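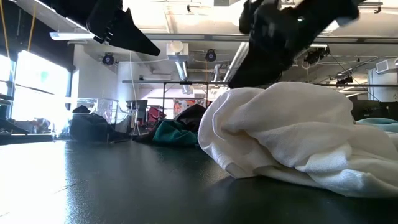
Two-arm setup with the white cloth, daylight from the window side

Two-arm cloth folding: how to find an edge to grab?
Posted by Úna Quinlan

Our student project is called Plaramon. Two arms have to take a crumpled cloth from the table and lay it out flat. We have 3,000 recorded attempts and the fingers still close on the middle of the heap most of the time. White cloth is the worst. The window also leaves a big patch of glare on the left side of the table. Demo is in May. Do we need more data, or a different first step?

Adelmo Pellegrini
Different first step. Don't look for an edge while the cloth is in a heap. Pinch the highest point with one arm, lift, and let it hang. A corner or a hem usually ends up near the bottom, and the second arm goes for that. We allowed 3 regrasps before starting over, and 4 was never worth the time.
Go through your recordings too – drop the ones where the first grasp was bad, or the model will learn those. And keep the other cloths well away from the one you're working on if you segment by color.

heveseck_club
Blinds. We had the same glare at our Sunday sessions and lost 5 weeks tuning exposure before we covered the window. A matte mat on the table helps as well.

palumbo22
What fingers are you using? Ours were too thick for thin cloth.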